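Left Villaslow before light. One bag. The letter inside my shirt where the rain couldn't get at it.

131 miles to the coast and the bus did maybe half, then quit. Everybody off. Driver smoking, not looking at us. So I walked.

Mother always said the ferry waits for no one. She said it about her own sister. Never finished teh story.

October, and the fields all stubble. Dogs. A gate with no fence. I slept two hours in somebody's barn and woke up sure I'd missed it.
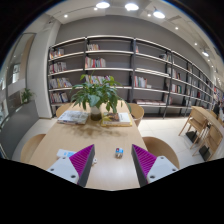 "When does the Skeltetby boat leave?"

"Soon as the tide's up, and it's coming up now."

The man at the ticket window didn't lift his head. Fifty-five for the crossing. I had 55 and a button. Slid it all over, button too, he pushed the button back.

Ran. Wet boards, rope, somebody yelling. Jumped the last bit and came down on my knee. 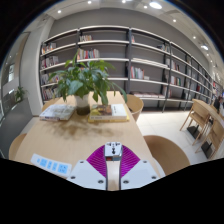
*Zurska Quarterly, no. 2, p. 55*

Then the water getting wide behind us. A woman gave me half an orange, no questions. I ate the peel aswell.

Took out the letter. My aunt's handwriting, big and slanted, like it was running too. *Come before the house is sold. There is something under the stairs and it's yours, not his.*

No lights yet on the other side. I put my hand on the rail and kept it there, knee throbbing, and watched for them.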